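Two hours of puppeteering

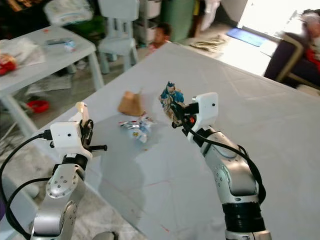

I spent a good part of February driving a pair of robot arms by remote control, and I have come away less impressed than I was supposed to be.

The arrangement was simple enough. Tharushi Herath, who I used to work with at Tallar, had moved over to a small outfit called Bandara and needed extra hands for a tidying task. You hold a pair of controllers, the arms copy what you do, and everything gets saved. Do it enough times and the software is meant to learn the job from you. Their phrase for this is "showing it how." I kept thinking of it as puppeteering.

The task on my sheet was called "clear small items." Pick up a thing, move it across the table, let go. A figurine, a wrapper, a bit of crumpled paper. My five-year-old nephew can do it while talking about sharks. Me, with two arms and a pair of two-finger grippers, I was terrible. You can't feel anything. You close the fingers and guess. A painted figurine is all bumps and curves, so you come at it from one side, it tips, you come at it from the other side, and by then you've forgotten what your left hand is up to. Paper is worse. Squeeze it and it's a different shape from the one you planned for.

The target was 100 good runs per person. "Good" was the word that bothered me. I asked Tharushi what made a run good and she said the item had to end up in the right spot. Fine, but on plenty of mine it got there after a lot of dithering, and those went into the pile with the clean ones. So what is the machine learning? To hover over a wrapper for a while like a man who has lost his glasses?

She had an answer, and I'll give it to her fairly. She says the hesitation washes out when you have enough people, and that a few fumbles are useful because the thing sees how to recover from a mess. The whole set when I left stood at 529 runs, of which 393 had been kept. I'd love to know more about the ones that were thrown out. I asked and got a shrug and a link to a spreadsheet I don't have permission to open.

Then there's the question of what it does with a figurine it hasn't met. The last batch I worked on went off to train something they call Fustuvance (I didn't pick it), and I was shown a clip of it picking up a toy. Very nice. Same toy I'd been using, same table. I asked to see it with my keys. There wasn't time.

I don't think anyone at Bandara is fooling anybody. They're careful people and they were straight with me about most of it. My gripe is with the way it gets talked about once it leaves the building. There was a talk in Lolholm where a speaker said this kind of robot "learns the way a child learns." I have watched a child learn to pick things up. They drop it, they lick it, they throw it at you, and the next day they can do it with a spoon. I did the same move with the same paper until my wrists hurt.

Tharushi has asked me back for another round, folding cloths this time. I said I'd do it if I can bring my keys.

Posted 17th March. Comments are open, but please don't send me the backflip video again.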